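Questions People Ask Me About the Record Label

I get a lot of the same emails, so I finally sat down on a Wednesday night with a pot of tea and answered them all in one go. If yours isn't covered, write to me anyway! I'm slow but I do get there.

Who runs this thing?

Me, Mairéad Dolan. I pick the records, chase the tapes, pack the boxes and do the stickers. My brother-in-law helps with the website when it falls over. Gorkow is a tiny reissue label and I'd like it to stay that way, mostly because my spare bedroom is only so big.

What do you put out?

Lost dance-floor stuff, mainly late seventies and early eighties. Boogie, slow funk, a bit of synth soul, the odd reggae B-side that I can't stop playing. The first release was the Daltico album, which I'd had on a hissy cassette for years before I found one of the guys who played on it. After that came the two Amura singles on one 12-inch, and then the Shim record, the one everybody writes to me about.

Is the Shim LP coming back?

Yes! June, if the plant is kind to me. The first pressing was 300 copies and I thought I'd be sitting on them forever (I'd already picked out the closet they were going to live in). They went so fast that I didn't even keep a clean one for myself. The repress has the same sleeve but a different color on the labels, so people who bought the first one can relax.

How many do you usually press?

The Daltico was 245, which is a silly number, I know. I ordered more, some came back with a warp, and that's what was left once I'd played through the pile and put the bad ones aside. Everything since has been 300.

Where do the masters come from?

Tape when I can get it. Amura was a quarter-inch reel in lovely shape, and you can hear it, the bass is huge. Shim had no surviving tape that I could track down, so we worked from two unplayed copies of the original and took the better side of each. There's a little crackle at the start of B2. I could have scrubbed it out, but then the hi-hats went all watery and I hated it. 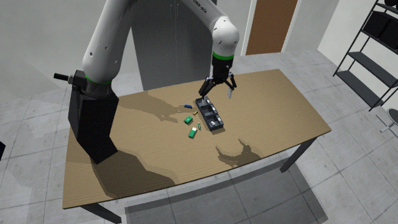 Robot arm on a wooden table, computer render.

Do you license everything properly?

I do, and it's the slowest part by miles. I talk to the artists or their families first, agree on the split, and put it in writing before I spend a dime on cutting. A couple of records I dearly want to do are stuck because two people each say they own them. I won't say which ones, so please stop guessing in the comments!

What does shipping cost?

It depends on where you are, and the cart works it out before you pay. Orders over $80 go free inside the US. I use stiff mailers and take the record out of the jacket so it doesn't split the seam on the way. If you'd like yours left sealed, put a note on the order and I'll do that instead, but then a split seam is between you and the mail carrier.

My record skips. What now?

Give it a clean first, please, and try it on a friend's turntable if you can. The Amura 12-inch is cut loud and some lighter cartridges jump on the long breakdown. If it still skips, send me a short clip and tell me which side it's on. I'll swap it while I've got spares, or refund you if I don't.

Can I buy downloads?

For Daltico and Amura, yes. The Shim family asked for vinyl only and I'm sticking to that.

Do you take test pressing requests?

I get 15 of each and most go to the musicians. Any left over go on the mailing list, first to reply gets one. I don't hold them back for anyone, not even the nice man who sends me postcards.

I played on an old record. Will you listen?

Oh, please send it! Phone recordings off the turntable are fine, and so are scans of the label. Tell me who wrote it, where you cut it and whether you know what happened to the tape. I'm especially keen on anything with a talk box on it right now.

Can I come by and pick up my order?

Sorry, no, there isn't a shop. I do take a crate to record fairs a few times a year, and the mailing list hears about those first.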